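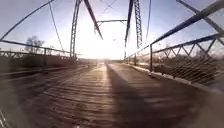

Figure 1. Timber deck of the truss bridge, facing the low sun. Wide-angle lens, no exposure correction.

Kiltden: lane keeping on a plank-decked bridge
Project report, Mobile Robotics module
Group members: Edith Grajales, Bendik Björklund, Chun-hung Tsao
Supervisor: Katherine Zapata
Submitted April 27, 2022

1. Aim

Kiltden is a small four-wheeled vehicle that steers from a single forward camera. The version handed over by last year's group followed painted lines on tarmac. Our task was to make it cross a bridge with no painted lines, using the edges of the deck as the only guide.

2. The problem

The old line finder looks for long bright regions and fits a straight line through them. On the bridge this fails in low sun. The lit strip down the middle of the deck in Figure 1 is brighter than anything else at ground level, and the shadow to the right of it gives a hard edge that is stronger than the edge of the concrete curb. The line finder took the strip as a lane marking in 232 of 504 test images.

Two further effects were noted. Boards laid crosswise produce many short horizontal edges, which slow the fitting step. Near the vehicle these smear into streaks when it is moving, and little can be recovered from them. The wide-angle lens also bends the top chord and the railing, so straight-line fits are only useful after the image has been corrected.

3. Method

Images are first corrected with the lens model measured in the lab. The bottom fifth is then dropped, along with everything above the horizon. Horizontal edges are removed with a directional filter – this takes out most of the plank seams. The curb on the right and the railing on the left are fitted separately, and the steering target is set midway between them at a fixed distance ahead.

Bendik wrote the filter. Chun-hung did the lens correction and the test scripts. Edith labelled the images and ran the vehicle. Labels were checked by Nelly Londoño from the Brencombe group.

4. Results

On the same 504 images the new method gave a wrong heading in 30. Most of these had the sun close to the centre of the image, where glare hides the far part of both edges. Processing took 132 ms per image on the onboard computer, against a target of 100 ms. The target was not met.

5. Remaining work

The left railing fit is weaker than the right and should be given less weight. A shorter exposure would help with both blur and glare but has not been tried. The code will be passed to the July group with the labelled images.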